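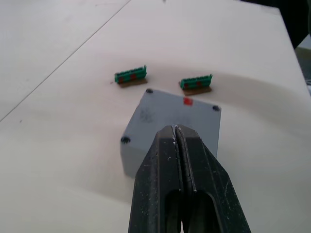
2023-06-10

The hard water at the Fanddale house has been on my list since October, when the second kettle element failed. I finally sent a sample out and the result came back at 300 mg/L as calcium carbonate. Anything over 180 is usually classed as very hard, so the scale on the shower head was a fair indicator.

I bought a used softener from Vilho Hakala, who was moving to an apartment in Nerkley and had no place to put it. It is a single-tank ion exchange unit with a Partanen control valve and a separate brine tank. The valve is the older metered type. It tracks the volume used and regenerates at 2 a.m. on the day the reserve is reached.

Capacity is the part people get wrong. The resin bed is rated at a nominal 32,000 grains, but that figure assumes a very heavy salt dose, and the last few thousand grains are expensive. I set the dose at 6 pounds per regeneration, which gives 20,000 grains from one cubic foot of resin. Hardness of 300 mg/L is 17.5 grains per gallon. Dividing one by the other gives a little over 1,140 gallons between cycles, before reserve. I programmed 1,000.

Plumbing was routine except for the bypass. The old copper line runs tight against the wall, and I had to cut back further than planned to get the fittings on. I kept the outside faucet and the kitchen cold tap on raw water. The garden does not need sodium, and I don't like the taste.

Two notes on the drain line. It needs an air gap, and the flow control washer has a direction. Mine was in backward when I got the valve, with the beveled side facing the wrong way. The Redier manual shows this correctly in the drawing and wrongly in the text - go by the drawing.

The meter read 461 gallons at the end of the first week with two of us in the house. That puts a regeneration at slightly more than two weeks, and the pressure at the upstairs bathroom is 53 psi with the unit in line. I did not take a reading before the install, so I can't say what the drop is.

A test strip at the hot tap showed zero to one grain. Soap use is down. The water heater still rumbles on recovery, and I expect that to continue until I flush the old scale out of the bottom. The drain valve on it is plastic and has never been opened, so I have a brass replacement and a cap ready before I touch it.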